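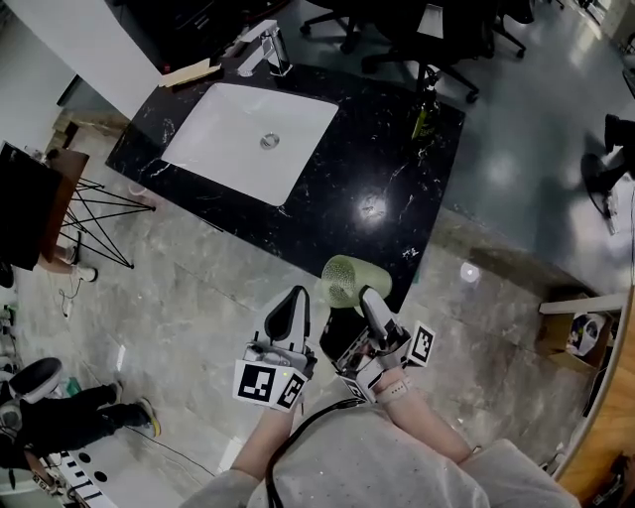

Green container, black marble counter.

Wind sway and the top floors

I have been reading drawings for the Virkudetti tower for most of the winter, and the part I keep going back to is the damping. The tower is 272 meters tall on a narrow lot, and on a lot that narrow the wind decides more of the structure than gravity does.

People tend to assume the worry is strength. A modern concrete core with outriggers has plenty of that. The harder limit is comfort. Occupants notice acceleration long before a building is anywhere near damage, and they notice it most when they are lying down. Office floors can be allowed to move more than apartments for that reason, and Virkudetti is apartments from level 20 up.

The first scheme had no damper at all. Wael Ait Brahim, who ran the early wind studies, got the predicted accelerations down by softening the corners and leaving two mechanical levels open so air could pass through. Open floors break up the vortices that form on alternating sides of a tall shaft. If those vortices shed at the same rate the building naturally wants to sway, the motion builds. Cut the corners back, change the shape as it rises, and the shedding gets less organized along the height.

That got the design close. It did not get it under the target for the top 12 floors, and by then the floor plates had been sold to the client as fixed.

There were two ways to go. One was a tuned mass damper: a 600-ton steel block hung near the roof on cables, with hydraulic cylinders to soak up the energy. The other was a sloshing tank, which is a large baffled pool of water sized so the wave inside moves out of step with the building. Triner priced both. The tank came out cheaper, and part of its volume could double as fire reserve, but water is light for its size and the tank needed most of a floor. The steel block needed a room two stories high and a small footprint.

Maite Salcedo argued for the tank and lost. Her case was maintenance. Water has no bearings. I thought she was right then and I still mostly do, although the tank has its own trouble: the frequency depends on depth, so someone has to keep the level where it was set. The block can be retuned by changing the cable length, and that counts for a lot, as the measured period of a finished tower seldom matches the model. Partitions and cladding add stiffness that no one puts in the analysis.

For comparison, the older Iglesias building across the river is 137 meters and has nothing of the kind. It is wide for its height and stiff in both directions. I have stood on its roof in a December gale and felt very little.

The revised damper room drawings are dated 11 Apr 2019. The access hatch is still too small for the replacement cylinders, and I have sent that comment in twice.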